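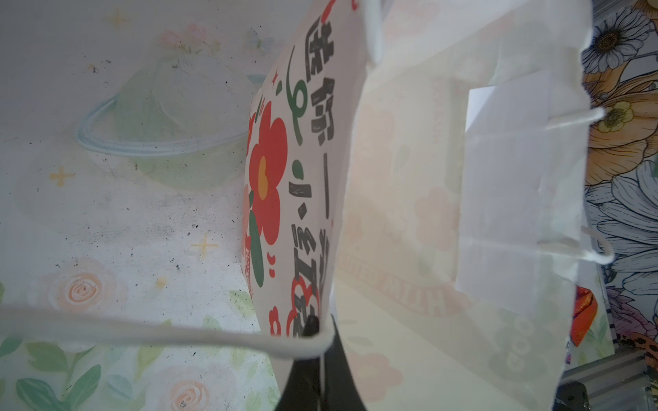

Second telescope or better mount?

rasa_p
11th January
I have a 6 inch reflector from Gillies and I observe from my balcony. I saved $500 since December. My question is if I should buy the Statetti refractor, or keep the old tube and buy a stronger mount. At 80x Jupiter shakes every time I touch the focuser.
Rasa Paju

Drastau
Mount. A new tube on a shaking tripod will also shake.

kumurov
I don't agree with Drastau. Did you check what is under the tripod? A balcony floor moves when you walk. Try first from the ground, on grass, and then decide. 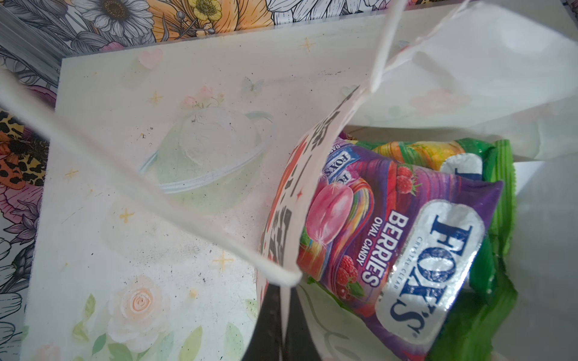
rasa_p
I did try in the park one time. It was better but still bad, it needs maybe four seconds to become calm.

Drastau
Four seconds on grass is the mount. I paid $299 for a used one and I never looked back.

kumurov
Used is a risk if you cannot test the gears. Also it will be heavy, and she must carry it down the stairs. I would hang a weight under the tripod and keep the legs short. This costs nothing.

Rhiannon Lewis
Kumurov is right about the legs. Mine are never extended, I sit on a low stool. But please don't buy the refractor yet, it shows you less of the faint galaxies than the mirror you have.

rasa_p
Thank you all. I will try the weight on the next clear night and write the result.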